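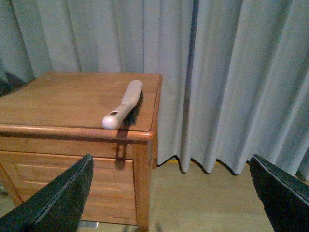 When Eimear Brennan came to Nanville in January, she rented the room over the bakery from Boglárka Szekeres, and she paid for 4 weeks in advance. It was 420 for everything, with heating. She had told the people at work that she was going to finish a translation. In truth she had a box of her father's letters with her and she was afraid of it.

Mrs. Szekeres did not ask about the box. She showed how the window must be lifted before it opens, and she said the church bell was eighteen minutes late and that one gets used to it.

The first night Eimear did not sleep. At three o'clock the ovens began downstairs, and the floor became warm under her feet.

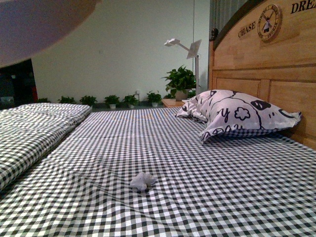
In the morning she opened the first letter. Her father wrote in small, straight lines, as if paper was expensive. He was young then, and he worked on the river, on the old ferry to Jurkeck. He wrote to a woman who was not Eimear's mother. "Today we had fog again," he wrote. "The captain sang so that the other boats would hear us. He sings badly, so they heard us well."

She read it two times, and then she went down and bought bread.

"You have a face like bad weather," said Mrs. Szekeres.

"Did you ever know a captain who sang?"

The old woman put the bread in paper and folded the end of it slowly. "Vörös," she said. "Everybody knew Vörös. Come at six. I will cook."

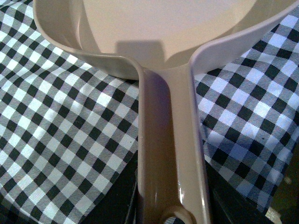
The pan, before supper.

They ate eggs with onion and did not talk much until the plates were empty. Then Mrs. Szekeres told about the ferry, which carried 700 people on the day of the fair, and about a young man who sold the tickets and always gave the wrong change, too much of it.

"He was in love," she said. "It is bad for counting."

"With whom?"

Mrs. Szekeres stood up and took the plates to the sink. She let the water run for a long time.

"I wrote back to him," she said — "but only once."

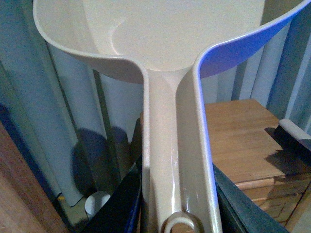
The dustpan, cream with a long handle.

Eimear stayed until March. She read the letters aloud in the evenings, one or two of them, never more. Sometimes Mrs. Szekeres corrected a name or the color of a coat. The translation was not finished. On the last evening there was one letter left in the box, still closed, and Eimear put it on the table next to the salt and went up to pack.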